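Posel Folding Kit: User Guide

Section 2. Getting your table ready and making your first cards

If you have come straight here from the parts list, welcome, and do put the kettle on before you begin (though please leave the mug on another surface, as we'll explain under Cautions). This section takes you through setting up a white tabletop for card folding, and then through the first simple folded card. If you already have a table you love and fold on every week, you can skip ahead to "Scoring and folding", but we would gently suggest reading the part about light, as even our most practised folders have told us it changed the way they work.

The kit is meant for one person or for two people working together. Everything in it comes from Pelletier, apart from the card itself, which is our pale Sivmont stock, sold in packs of 100.

Choosing the table

Any firm, flat table will do. We like a white top best and we wrote this guide with one in mind. Pale pink card on white does take a little getting used to, and you may find at first that you lose sight of a piece when you put it down and turn to talk to somebody. A sheet of dark paper slipped underneath while you are lining up the edges will help enormously, and you can whisk it away again once you have your eye in.

Glass tops are fine for folding but not for cutting. Please don't use an ironing board, however tempting it looks in a small flat. We have tried it, and so has Kyu-ri So's mother, and neither attempt went well.

1. Wipe the tabletop with a barely damp cloth, going right up to the edges, and then dry it with a second cloth.

2. Leave it for as long as it takes to drink your tea. Card drinks up moisture much faster than you would think.

3. Run the flat of your hand slowly over the whole surface. You are feeling for crumbs, dried glue and those tiny curls of paper left over from last time. Anything you can feel with your palm will show as a dimple in a finished card.

4. Press down on each corner of the table in turn. If it rocks, tuck a folded scrap under the short leg.

5. Sit down and rest your forearms on the tabletop. Your shoulders should stay where they are. If they creep up towards your ears, the table is too high for you, and a cushion on the chair will usually sort it out.

Note: If you are working with someone else, sit on adjoining sides of the table if you can. Facing each other is more sociable, but you will each be watching the other's folds upside down, and there is no end of muddle over which way is left.

Light

Daylight from the side is lovely while it lasts. For evenings, or for more or less the whole of December, use a lamp with a bulb marked 4000 K, which is a clean, fairly neutral white. Warmer bulbs are kinder to a living room but they make the pink card and the cream card look the same, and Eun-ji Yoo once folded an entire set of place cards in the wrong colour before breakfast came round and showed her what she had done.

6. Place the lamp on the opposite side from your folding hand, low enough for the light to skim across the table.

7. Lay a single card down and look for its shadow. You want a thin, soft line along one edge. If you can't find any shadow at all, lower the lamp or move it further to the side.

8. Check for glare. A bright white tabletop throws back a good deal of light, and if you catch yourself squinting, turn the lamp away from you by a hand's width and try again.

Caution: Keep the lamp's cable clear of the part of the table where your arms will move. Sleeves catch on cables with astonishing ease, and a falling lamp can burn you as well as the tabletop.

Laying out your card

Now for the part that feels as though it hardly needs saying, and yet it is the step people write to us about most. Take out only the piece you mean to fold. It is so pleasant to have a fresh pack open in front of you that you'll want to fan the whole lot across the table, and we do understand! But loose sheets slide, corners get leaned on, and before long you are making do with the ones that have escaped a crease.

9. Put the open pack to one side, away from the table edge, with its wrapper folded back over the top.

10. Set one card flat in front of you, a comfortable reach away, with the smoother side facing down.

11. Let go of it. If it lies flat by itself, carry on. If a corner lifts, turn it over and leave it under a book while you prepare another. 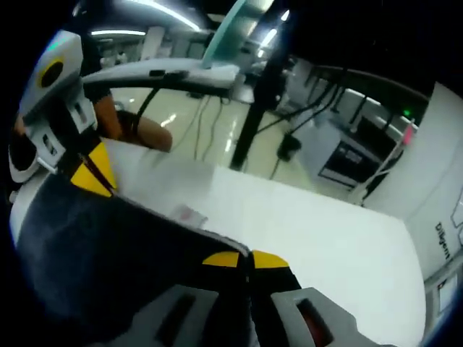
Once you have a card that lies nicely, try to handle it by its edges from then on. Fingertips leave more behind than you would imagine, particularly if you have been at the hand cream, and the paler shades of Sivmont will show it by the time the card reaches the person it is meant for. Clean, dry hands are plenty. There is no need for cotton gloves, and in fact they make it much harder to feel the grain.

You will be wanting to know how to find the grain, so let us do that before you pick up any tools.

12. Hold the card loosely by two opposite edges and bend it a little, without creasing it. Let it spring back.

13. Turn it a quarter of the way round and bend it again. One direction will feel easier than the other. Your main fold should run in line with the easy bend.

14. Make a faint pencil tick in one corner to remind yourself. It rubs out perfectly well later.

Scoring and folding

The Cinum folder is the smooth, flat tool with one rounded end and one narrow end. The narrow end scores and the rounded end presses. If you are left-handed, simply turn the ruler round and read these steps as though in a mirror.

15. Lay the ruler along the line where the fold will go and hold it down firmly with your spread fingers.

16. Draw the narrow end of the folder along the ruler in one unhurried stroke. Go over it a second time if the line looks faint, but no more than that.

17. Take the ruler away. Bring one edge of the card over to meet the other and hold the two together before you press anything.

18. Bend down until your eyes are close to the level of the tabletop and look along the edges. If they don't meet, let go and try once more. A scored card will forgive you several times over, whereas a pressed one won't forgive you at all.

19. With the rounded end of the folder, press from the middle of the fold out to one side, then from the middle to the other.

20. Leave the folded card lying flat on the table while you start the next.

Note: Very thick card may show a whitish line along the outside of the fold. This is only the surface stretching, and pressing through a scrap of thin paper will make it less noticeable.

Cautions

Keep drinks, candles and open ink off the folding table.

Never cut directly on the tabletop. Use the mat supplied, and check that the whole length of your cut falls on it before you begin.

The narrow end of the folder is harder than it looks and can mark a painted surface if it is drawn across without card beneath it.

Put knives and spare blades away in their tin whenever you leave the room, even if you are only going to answer the door.

If something goes wrong

The card cracks along the fold. You have most likely folded across the grain. Go back to step 12 with a fresh piece and keep the cracked one for practising your scoring.

The edges meet at one end but not at the other. The ruler probably shifted as you drew the line. A strip of low-tack tape on the underside will hold it still.

The folded card springs open. All of them do, a little, on the day they are made. Close it, lay a heavy book on top and have a look in the morning. A set folded on a Tuesday evening is usually quite well behaved by the time you want to write in it.

There are small shiny patches near the fold. These come from pressing too hard with the folder straight on the card. Use a scrap of thin paper between the two, and keep the scrap in the kit box so that it is there next time.

Envelopes and inserts are covered in the next section, along with what to do if your card has come out a shade too large for either.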